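Storage basket

A storage basket is an open-topped container used in homes, shops and workplaces to hold loose items. The term covers woven, wire and molded types. Most have no lid, and many have openings in the walls that save material and let air pass through.

Materials

Woven baskets of willow, rush, cane and split wood are the oldest kind and are still made in many parts of the world. The maker usually begins with the base, turns the stakes upward and weaves the sides around them. The rim is finished last and takes much of the wear.

Wire baskets became common once steel wire could be produced cheaply. They were used for eggs, milk bottles and letters, and later for self-service shopping. Early ones were dipped in tin or zinc to slow rust. Plastic coatings came into use afterward.

Plastic baskets are made mainly from polypropylene or polyethylene. Melted plastic is forced into a closed steel mold, cooled and pushed out in one piece. Walls are given a slight taper, known as draft, so that the part comes away from the mold. The same taper lets empty baskets nest inside one another — a useful feature in shipping, where an unnested basket is mostly air.
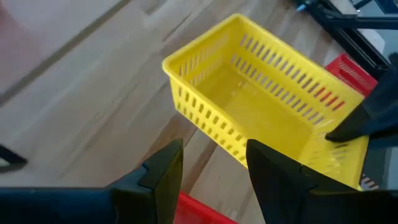 Color is added to the pellets before molding, so it runs through the full thickness of the wall and doesn't chip off. Long exposure to sunlight fades most colors and makes the plastic brittle unless a stabilizer has been mixed in.

Household use

Baskets are used to sort pantry goods, toys, cleaning supplies and mail. In deep cupboards they work as simple drawers and can be pulled forward by the rim. Ankit Bansal, in a survey of 214 kitchens in the town of Kurnetstead, found that shallow baskets were used more often than deep ones, in which small items tended to sink to the bottom and be forgotten.

Care

Plastic baskets can be washed with warm water and dish soap. Woven ones are brushed or vacuumed and wiped with a damp cloth. Willow that has dried out may crack when bent, and light misting helps — though a basket put away damp can grow mold.

Collections

The Gandbridge household museum holds some 1000 baskets, most of them woven. Its molded pieces were cataloged by Priya Esposito, and the list was last revised on March 17, 2018.

See also: Basket weaving; Crate; Injection molding; Shopping basket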